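Clurnthorpe Makers' Help
Learning from demonstration > Collecting data

Keep or bin the untidy recordings?

Posted by marrowfat, 01/08/2026

We are collecting hand-held demonstrations for a tabletop clearing job. No robot arm at this stage. One person wears the head camera and works with a tracked gripper in one hand and a tracked cube on the other, and the arm gets the trained policy later on. The job is simple enough on paper: pick up small bottles, wipe the table where they were, put the bottles back down somewhere sensible.

The plan is 2000 recordings over the summer. We did the first 100 with two people taking turns and I sat down to review them. My trouble is that I can't decide what counts as a bad one. I have a pile of recordings where the bottle slips and gets picked up again on the second go, a pile where the cloth hand starts before the gripper hand is clear, and a pile where the person stops for a bit to think. None of them fail, exactly. The task gets done in all of them.

My colleague wants to delete the lot and keep only the clean runs. I'm less sure. I've read that some retries help, but the thing I read didn't say how many, or which sort.

Second thing. Should we clear the room for this? We work in a shared space and there are chairs and people in view whenever you look up. Moving everything each time would cost us the best part of an hour, and I don't want to do it unless it makes a difference.

Software is the Gredemine recorder, if it matters. Eight seconds of lead-in on each recording, which I haven't trimmed.

Tsutomu Kudo

I ran a collection much like this one last October, also with a gripper in the left hand and the right hand doing the cloth work, so take this as what we ended up with and not as a rule.

Sort your recordings by what the hands do and leave tidiness out of it. A slip followed by a good second grasp is worth keeping. The policy will drop things too, and if it has never seen anybody reach again after a miss it tends to carry on with the rest of the job holding nothing. We kept every one of ours where the recovery was quick and went straight back to the bottle. We threw out the ones where the person fumbled three or four times and then pushed the bottle along with the side of the finger. You don't want that copied.

Thinking pauses are the worst of your three piles. When the hands stay still, the same view leads to "don't move" for many frames in a row, and then to "move" with nothing on the table having changed. Ours learned to freeze above the bottle. Either cut the still section out or bin the recording. Better still, have people decide the order before they press start. We had them say it aloud.

The overlap between the hands depends on what you want at the end. If both arms will run together, keep it.

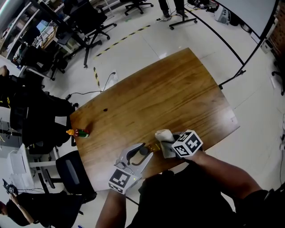
With small bottles, watch how far the gripper is open before it gets to them. People who have done the job fifty times start coming in with the fingers barely wider than the bottle, and it works for them because they can feel it. A policy can't, and it will knock the bottle over. We asked everyone to open fully on each approach and it made a bigger difference than any of the sorting. Small dark bottles were also harder for us than bright ones, so I would do more of those. Start some runs with a bottle lying on its side as well. If they all begin upright you will be back to record more when the first one falls over.

On the markers, keep the cloth folded small. If a loose corner flops over the face of the cube the tracking jumps, and you may not spot it until you plot the hand path. Go through the paths for sudden jumps before you watch a single video. It takes minutes and you can throw out the broken ones without arguing over them.

As for the room, leave it. Chairs in different places and people going past are what the camera will meet later. The one thing I would keep the same is the height of the table, and only if the arm is going to be fixed to a bench. Move the lamp now and then if you have one.

Do trim the lead-in. Eight seconds of nothing at the front is the thinking pause all over again.

ogbonna_bench

Agree with most of that. I'd add that you should label the retries when you review, even if you keep them. We didn't, and when we wanted to train with and without them to compare, someone had to watch the whole set again. A single column in a spreadsheet would have done.

Also swap people more often than you think you need to. We had two as well, and the policy copied one of them far more than the other, mostly because she was faster and had done more runs. Five people doing fewer each would have suited us better. Our set was called Fadwood and it is still known here as the one that wipes in circles, as that was how she wiped.

pellow

just delete the bad ones, you can always record more

marrowfat

Thanks, all. I've gone back through the first batch with a column for retries and another for pauses. The pauses were nearly all from me, in the runs where the bottles were close together and I hadn't settled which to take first. I'll cut those and the lead-in, and leave the room alone.

Tsutomu, when you say open fully on each approach, did you do that for the put-down as well, or only the pick-up?

Tsutomu Kudo

Pick-up only. For the put-down we asked for a slow release, then straight up before moving sideways. Going sideways too early tips them over.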